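## 4. Puesto 2: las pinzas de mano (jornada de puertas abiertas, septiembre)

Esta sección es para quien atienda el puesto de las pinzas Jurnider durante la visita. Se supone que ha leído la sección 3. Si no la ha leído, todavía está a tiempo: los visitantes suelen pararse antes en el café.

### 4.1 Antes de abrir

1. Limpie la mesa blanca con un paño seco. Nada de alcohol.
2. Encienda los dos equipos y espere 20 segundos. Pulsar el botón otra vez no los acelera, aunque Jarrah Goodwin sostenga lo contrario.
3. Abra y cierre cada pinza 10 veces, sin objeto.
4. Inicie una sesión nueva en Grelera. La del ensayo general llegó a 1.665 tomas y no admite invitados.

> **Nota.** Si Grelera pide un nombre de operador, escriba «visita». El año pasado quedaron registrados tres Batman.

### 4.2 Demostración

1. Coloque el recipiente transparente al fondo de la mesa y deje los objetos alargados tumbados delante, sin alinearlos. El orden impresiona poco y facilita demasiado la tarea.
2. Sitúe a una persona en cada pinza, en lados distintos de la mesa.
3. Pida a la primera que lleve su pinza hasta quedar encima de un compartimento, con la boca hacia abajo, y que se detenga ahí.

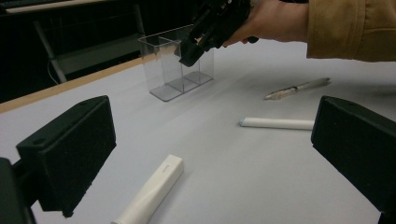 *Figura 4. La pinza del fondo, sobre el recipiente vacío, vista desde la otra pinza.*

4. La segunda persona acerca su pinza abierta a un objeto, la cierra despacio y levanta.
5. Suelte el objeto dentro del recipiente. Si cae fuera, diga «otra vez» con naturalidad y repita desde el paso 4.
6. Cambie los papeles. Habrá cola; limite cada turno a dos intentos, también para la dirección.

> **Precaución.** No ponga los dedos entre las mordazas para enseñar lo suaves que son. Alguien lo hará de todos modos; procure que no sea usted.

> **Precaución.** Las dos pinzas no deben entrar a la vez en el recipiente. Cede antes quien esté más lejos de él, y las discusiones se resuelven fuera de la mesa.

### 4.3 Al cerrar

1. Cierre la sesión *antes* de apagar. El orden inverso produce el error 2.086, y quien sabe arreglarlo es Dineo Ngcobo, que a esa hora ya se ha ido.
2. Guarde las pinzas en el maletín Giltska con las mordazas abiertas.
3. Cuente los objetos. Si falta alguno, pregunte en el puesto 3.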